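ok thread. move-out clean at the Grencombe studio, doing it as I go, typos included

checkout is with Tronar (the letting agency). deposit is $1566 and I want all of it back. they took $100 off the last tenant for "surface residue." what is surface residue. I've read the sheet twice and I still don't know

the sheet, by the way, has 68 lines. line 1 is "all surfaces." line 2 is "all other surfaces." great

starting with tubs and not the floor. did the floor first when I left my old place in June and then had to do it agian after I'd knocked dust off everything else. top down this time. tubs, counter, walls, floor

tubs are the bad part. I've dragged plastic storage across three apartments and the scratches hold on to everything. you wipe, looks fine, dries, gray again

wipes are good for the lid rim and the handles and anything sticky. not so good on a big curved side, they dry up halfway around and then you're just moving the dirt to the left

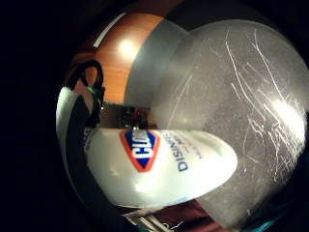
Cosmin Onu: don't scrub the scratched ones harder, you'll only add more. warm water, drop of dish soap, soft cloth, let it sit 4 minutes before you touch it

replying to Cosmin – ok trying it. setting a timer or I will 100% forget and come back tomorrow

timer went. he's right. annoying. the scratches are there for life but the gray film came off with almost no rubbing. I've been attacking these things with the rough side of a sponge for years

also fill the tub a little and wash the inside FIRST. did the outside first on one and then slopped dirty water all down it

tape residue: cooking oil on a paper towel, leave it, wipe, then soap. the soap part matters, skip it and you have a greasy tub with hair on it

ok tubs are done enough. two of them are going to my sister, she can judge me

break. got noodles from Rojanasak on the corner, ate standing up. will miss that place more than the apartment tbh

back. counter time. dark counter, which I picked this place for, and which shows every single streak. if you are looking at a listing right now and the counter is dark gray just know what you're signing up for

my order for the counter:
clear everything off, and I mean off, not shoved to one end
dry wipe for crumbs
spray onto the cloth
wipe one way, long strokes
dry cloth right behind it

I used to spray straight on the counter and get little dots where it landed. you only see them at night with the lamps on, and by then you're in your socks and you don't care

two cloths minimum. one damp one dry. once the dry one's damp it's not the dry one anymore, swap it out. I go through a stupid number of these 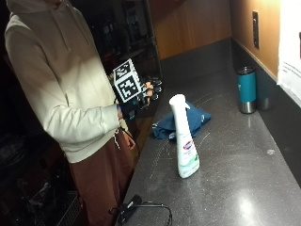

Sebastian Radu asks if the cloths get washed with fabric softener, and says to quit if so, it coats the fibers and that's half your streaks right there

oh no. Sebastian. I have used softener on them every time

ok so rewashing one batch hot, no softener, and using an old t-shirt to dry in the meantime. old t-shirt is better than every cloth I own?? cotton, washed a thousand times, no fluff

did the counter over with the t-shirt. crouched down and looked along it sideways with the light behind. one smear by the wall, got it. line 9 on the sheet, done

edges too!! underside of the counter edge, where your hands go. I'd never wiped it. not once. it came off brown. moving on

walls next, quick one. light switch plates: cloth barely damp, never spray at them. the plate's always the grubbiest thing on the wall and you stop seeing it after a week

picture frames, dry cloth, top edge only. leaving the little picture up till last so I don't lose the hook. lost a hook last time and paid for a whole wall to be "made good"

somebody asked about scuffs on painted walls. melamine sponge, light hand, try it low down first. on shiny paint it leaves a dull patch and then you've got a bigger problem than a scuff. ask me how I know

ok floor. dark floor. same story as the counter but bigger and I have to walk on it

it picks up these pale curved marks from furniture legs and things getting dragged. most are just rubber or dust and they lift off. the real scratches don't and I'm not going to pretend otherwise to the agency, I have move-in photos and I'll be sending those

using Tultine on it, the floor stuff. bottle says one capful per bucket. I always used to do three becuase more is cleaner right? no. more is sticky. sticky is footprints

if yours already feels tacky: plain warm water, twice, change the water in between. no product at all. it's boring and it works

still have things to pick up down there before the mop comes out. everything that came off a surface today ended up on the floor, that's just how I do it apparently. cloths, tubs, cables, the cup

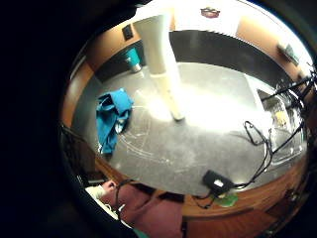 Floor before mopping. Blue cloth on one side, clear tub on the other.

picking up order: soft stuff, then hard stuff, then cables. cables last as they catch on everything. coil them loose, one bit of tape with a name on it. future you has no idea what that black one is for

put one tub by the door for "goes in the car" and stop there. I made a maybe tub once. it has moved with me twice unopened

ok mopping. start at the far corner, back up toward the door. sounds obvious, I have mopped myself into a corner as an adult, with a job

the wood trim round the edge gets its own cloth, wrung out hard. don't let the mop water sit against it. I go along on my knees, takes ten minutes, podcast on

base of the column too. dust makes a little ring there, mop just pushes it around. fingers and a cloth

last line on the sheet is "odors." just that. no verb. opening a window and calling it done

not mopped dry yet, I'm on the step outside with my shoes off. will do the photos when it's dry, every wall, every corner, with the lights on, and email them over tonight so there's a time on them

Cosmin wants to know if the tubs stayed clear after they dried. mostly! one has a hazy patch on the bottom, doing that one again at my sister's

if you want the 68 lines typed out say so and I'll paste them tomorrow, I'm not doing it on my phone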